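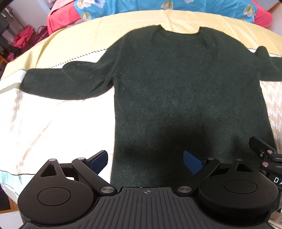

3 min read

Woolly jumper check: the end-of-season list, with my comments

Updated March 24, 2017

I do this twice a year, once in October when the knits come out and again in spring before they go back into storage, and I look forward to it far more than is reasonable! You need a bed or a big table, good daylight, a lint roller, a blunt needle and a cup of tea kept well out of elbow range. Comments are from this spring's round at Drunport. Tick, cross or "n/a" for each line.

BEFORE YOU START

1. Surface clear and clean. Tick.
Comment: The bed wins every time. A pale bedspread is brilliant under a dark knit because the edges stand out and you can see straight away if the shape has gone off.

2. Rings, bracelets and watch off. Tick.
Comment: I forgot in October and pulled a loop on the grey one. Lesson learned.

3. Garment face up, sleeves straight out to the sides, nothing stretched. Tick.
Comment: The green crew neck went first, as it's my favourite. Let it settle for a minute before you judge it. Don't tug the hem to make it look longer.

FRONT

4. Neckline: curve even, collar band not gaping. Tick.
Comment: A lovely gentle curve on the green. The band stands up very slightly, and I like that in a crew neck.

5. Surface: lint, hair, crumbs. Minor.
Comment: One tiny white fleck near the top of a sleeve. Roller, done. Dark green shows everything, so go over it again by the window if part of it is in shadow – moth damage hides beautifully in the dark bits.

6. Pilling: underarms, sides, anywhere a bag rubs. See note.
Comment: On a brushed knit, learn the difference between fuzz and bobbles. The soft halo along the edges is meant to be there and should be left alone. Bobbles are the little hard balls, and they can come off with a comb, lightly, one direction only.

7. Holes and thin patches. Slide a hand inside and spread your fingers.
Comment: Do this slowly. A hole the size of a pinhead is five minutes with a needle, and the same hole after a wash is a whole evening.

SLEEVES AND SEAMS

8. Sleeves the same length when laid out. Fold one over to the other to be sure.

9. Cuffs: spring back when pinched, no loose ends.
Comment: Loose ends get threaded through to the inside. Never snip them!

10. Shoulder and side seams: pull very gently either side of the stitching.

BACK

11. Turn over, repeat 5 to 7.
Comment: People skip the back. Chair backs are hard on wool, so please don't.

STORAGE

12. Clean and fully dry before folding.

13. Folded, never hung. Heaviest at the bottom.
Comment: My Flinent box takes 400 g knits at the bottom and the 180 g ones on top, with the lid closing easily.

14. Cedar or lavender refreshed, box labelled with month.

Next round: October, same bed, same list, fresh tea.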